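The Pink Container

The planner stopped again at 1824, and Ju-won Joo put her forehead on the desk.

It was a little after four in the morning. The office of Plundadex was on the upper floor of a building in Nodirdale that once sold curtains, and at night the heating went off and the pipes made small noises. Jin-sol Han was sitting on the other side with his coat on. He had been watching the same window of the log for so long that he read the lines aloud without knowing it.

"Grasp candidate accepted. Grasp candidate accepted. Width unknown."

"Please do not read it," Ju-won said to the desk.

"Width unknown," he said, more quietly.

The software was called Tover. It took recordings from the hand-held grippers and learned from them how to choose a grasp, and after that a second part made the path for the arm. Jin-sol wrote the second part. Ju-won wrote the first. For this reason every failure was a little bit a family quarrel, although they were not family. Her family was Su-bin, her younger sister, who was at home asleep and who had recorded one part of the 3000 episodes in the summer, for pocket money, before she went back to school.

Episode 1824 was one of Su-bin's. Ju-won had known this for an hour and had not said it.

"The path is fine until the model asks for the width," Jin-sol said. "Then it gets a number from your side that is not a number. So I stop. What else should I do? I can't close the fingers on nothing."

"You could give me a warning and continue."

"And break the fingers."

"It is a simulation, Jin-sol. You would break a drawing of fingers."

He did not answer this. He was a person who did not like to break a drawing either.

She sat up and opened the episode. It lasted 12 seconds. She had made the loader herself, back when the company was only Jae-in Do and his mother's kitchen table, and the loader was slow. The gray bar filled from the left. She thought of Myung-ja Um, who had taught her in the second year of university and had said that a person who only looks at the loss curve is like a person who only looks at the price of the fish. Ju-won had laughed at the time. Now she thought it was possible that she had not opened an episode with her own eyes since the beginning of September.

The recording opened. She moved through it slowly, with the arrow key, one step and one step. Then she stopped.

"Come here," she said.

Jin-sol came around with his coat dragging on the chair.
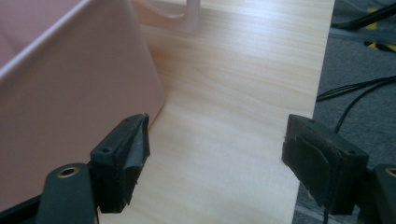
Episode 1824, with the pink container at the upper left and the fingers open over the wood.

"There is no grasp," he said.

"No. Not at this moment."

"But the label says contact."

"The label comes from my detector." She put her finger near the screen, on the large pale pink side wall. "It sees this. It is so close to the camera that it fills the whole corner, and it comes down to the wood just next to the left finger. My detector thinks, good, here is an object, here is a finger, they are together. And then it tries to measure the width between the fingers, where there is nothing to hold."

"So it writes not a number."

"So it writes not a number, and you stop, and I am angry with you since midnight."

He bent closer. He looked at the two dark pads for a long moment, the way he looked at everything, as if it might have a mistake in it that was his.

"The covering on the right one is fraying a little," he said.

"That is not our problem tonight."

"I only say it."

She wrote the fix. It was not a beautiful fix. Before the detector could say contact, it now had to find the object on the inner side of both pads — one side was no longer enough. She added a check for the empty width, and a message with words in it, so that the next person would not have to sit in a coat. Jin-sol read each line behind her and asked her to rename one variable. She renamed it.

They started the run from the beginning. The counter went up in the corner. At 60 he went to make tea. At 1700 she began to hold the edge of the desk.

1822. 1823. 1824.

1825.

Neither of them spoke. The pipes knocked once behind the wall. Jin-sol pushed one cup across to her and it left a wet line on the desk, and she wiped it with her sleeve.

"Will you tell Su-bin?" he asked.

"Tell her what? She did nothing wrong."

"That she found it."

Ju-won looked at the counter, which was at 1911 and still going. Outside the first bus went by with its lights on. She took her phone and wrote a message to her sister, deleted the second half of it, and sent the rest.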